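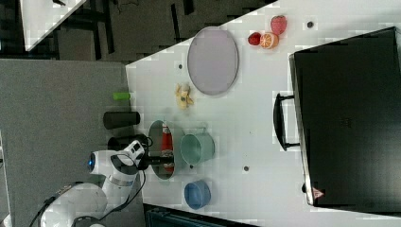

Florin Jitaru replied:
Don't let them sell you a new heater yet. If the hot is weak at one sink and fine in the shower its almost never the tank. Shut the stops under that sink, pull the supply lines, look for crud. Start there.

kettleblack
Posted 3/11/19
OK so I should have put more in the first post. House is from the 60s, galvanized pipe, part of it swapped to copper by whoever owned it before. Kitchen hot is down to a trickle. Bathroom sink hot is so-so. Shower is fine. Cold is fine everywhere. Guy from Suvton came out, looked at the heater for 5 minutes and quoted me a new one plus "line flush." Didn't touch the faucet. Felt off.

drainfly_dan
Did he even take the aerator off? Unscrew it, turn the hot on. If it blasts, there's your problem. Free fix.

kettleblack
Took it off last night. Little white bits in the screen. Cleaned it, maybe a tiny bit better. Still weak.

drainfly_dan
White bits = could be the dip tube coming apart. Older heaters did that a lot. How old is yours

kettleblack
Sticker is mostly gone. Was here when we moved in.

Florin Jitaru
White bits could be scale too. Drop them in vinegar. Fizz and dissolve = scale. If they just sit there its plastic and Dan is right. Either way do the supply lines before anything else. Bucket under, stop closed, line off the faucet end, point it in the bucket, open the stop slow. Strong flow means the faucet is bad. Weak flow means keep going back.

mrs_pipewrench
Going to disagree with the free fix crowd a little. Galvanized on the hot side is the answer nine times out of ten in a house like that. Hot side closes up faster. You can clean aerators till you're blue. We had ours repiped in April and the old kitchen run had a hole down the middle I couldn't get a pencil in.

Florin Jitaru
Never said it wasn't the pipe. Said test before you pay. Bucket test costs nothing.

mrs_pipewrench
And I'm saying he's going to end up at the pipe anyway. Get repipe quotes now while you can shop around. Waiting till one lets go at 2 am is how you pay double.

grout_expectations
Who did yours? We're in the same boat, galvanized everywhere.

mrs_pipewrench
Zarnis. Took them 3 days, PEX, patched most of the drywall. Not cheap. Not the worst quote either. They were ok about cleaning up, left the old pipe in the side yard for a week tho.

Marius Bogdan
Had Zarnis out for a sewer line. Slow to call back. Work was fine.

Where the galvanized meets the copper is what I'd look at, kettleblack. If they screwed it straight together with no dielectric fitting it plugs right at the joint. Seen it bad on the hot outlet of the heater too but then your shower would be weak. So somewhere after the shower tees off.

kettleblack
There's a joint like that in the crawl space, under the kitchen more or less. Orange and green crust on it. Is that bad lol

Marius Bogdan
Yes. Don't put a wrench on it unless you have the water off and the afternoon free. Old threads break off in the fitting and now it's a bigger job.

drainfly_dan
Agree with that. Don't touch it.

kettleblack
Did the bucket test. Cold line shoots out. Hot line barely runs. Vinegar: fizzed, gone in 30 minutes or so. So scale, not plastic?

Florin Jitaru
Scale. Heater probably fine. Faucet fine. Your blockage is behind the stop, or it's the stop itself. Those old ones jam up too, washer comes loose and sits in the hole. I'd have somebody swap the stop and open that crusty joint on the same visit.

mrs_pipewrench
So, the pipe.

Florin Jitaru
A joint isn't a whole house of pipe. Could be a couple feet and two fittings.

mrs_pipewrench
This year.

kettleblack
Called a different outfit, Hegazy. Over 100 just to show up but she said it comes off the bill if they do the work. Asked her about cutting out only the bad section and she didn't push the heater on me at all. Coming tomorow morning. Will ask for a repipe number while they're under there, fair enough.

grout_expectations
Post what they quote please, both ways.

drainfly_dan
And take a pic of the inside of that joint when they cut it

kettleblack
Will do both.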